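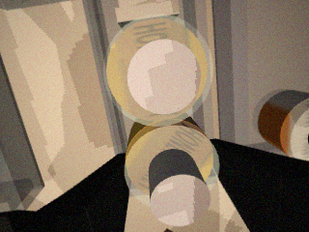
See-through jar shapes in our pretend world, all made by a computer. Look for the grey scribbles that don't spell anything.

Pretend Jars for a Real Robot
By Birsen Akgül, Demanwood Robot Lab

I teach robots to pick things up for a living, which my little cousins think is the silliest job in the world. "Just grab it!" they tell me. Fair enough, but have you ever watched a baby trying to pick up a pea? Grabbing is hard! You've just been doing it for so long that you've forgotten.

Our lab robot is called Dadilano, and for most of last year we were trying to get Dadilano to pick up jars. I want to tell you how we did it, because a big part of it was done with jars that don't exist.

Why jars are so tricky

Go and find a clear jar in your kitchen (ask first, and leave it on the counter). Look at it from the front. Now move your head a bit to one side. Did the colours change? You might see the tap through it, all bendy, or a bright spot from the window that slides along when you move.

Your brain sorts that out without any fuss. A robot gets its picture of the world from a camera, and to a camera a jar can look like a bit of tap, a bit of wall and a bit of window all mushed together. Where does the jar stop and the wall start? Dadilano used to guess, and Dadilano's guesses were terrible.

So why not practise?

Practice is how you got good at riding a bike or tying your shoes, and robots can learn that way too. They try something, find out how it went, and change what they do next time by a tiny amount.

The trouble is that a robot needs an enormous number of tries. If we used real jars we'd be sweeping up glass until December. Somebody would also have to put the jar back after every go, and my friend Ibsa Abdella did that for one whole afternoon and then asked very politely if he could please do anything else.

That's why we use a simulation. A simulation is a pretend world inside a computer, a bit like a video game. It has pretend objects and pretend light, and there's a pretend robot too. When a jar gets dropped in there, you press a button and it's back where it started. You can also run lots of pretend worlds at the same time, all through the night, while everybody's at home in bed.

Our pretend world is called Curnlow. Selim Yüksel named it after his grandmother's street, and it stuck.

The mixing-up trick

Now we get to my favourite part, which is the bit we were really testing.

The first time we tried, we made Curnlow very neat. The same plain wall every time, the same light, the same jar colours. Dadilano got brilliant at it! Then we tried a real jar on a real table, and it was a disaster. The robot had learned that one tidy world by heart, a bit like learning the answers to last week's spelling test and then getting this week's words.

So we mixed everything up. Each time the pretend world starts again, the computer changes things. The light might come from a new direction. The jars might be standing or lying down, and what's in them might be yellow one time and pink the next. We put patches of different shades on the walls and scribbles where a label might go. Some of it looks pretty odd, to be honest with you, and Davina Aitken (she builds the pretend worlds) loves it when it's odd.

The idea is that if the colours keep changing, the robot can't count on them. It has to pay attention to the things that stay useful, like the roundness of a lid or the edge of a rim. Grown-up scientists call this "domain randomization". I call it mixing up, and so can you.

Did it work?

To find out, we had to be fair. We made 2 versions of Dadilano's brain, one that had practised in the neat world and one that had practised in the mixed-up world. Then each of them had to pick up the same real jars, in the same places, 27 times.

The neat-world brain managed 5 pick-ups.

The mixed-up brain managed 26!

I did a small dance. Jozef Van Acker, who was keeping score, didn't dance, but he did underline the number.

There's plenty we still don't know. All our real jars were about the size of a mug, and we tested on just one table. Would it work for a tiny spice jar? What about a jar with water in it? We haven't tried those yet, so I can't tell you.

Something to try at home

Get a friend, a scarf for a blindfold and a few plastic containers with lids. Put on the scarf and have your friend hand you the containers one at a time. Can you tell which is which by feel? Which part did your fingers go to first? Mine always go straight to the rim.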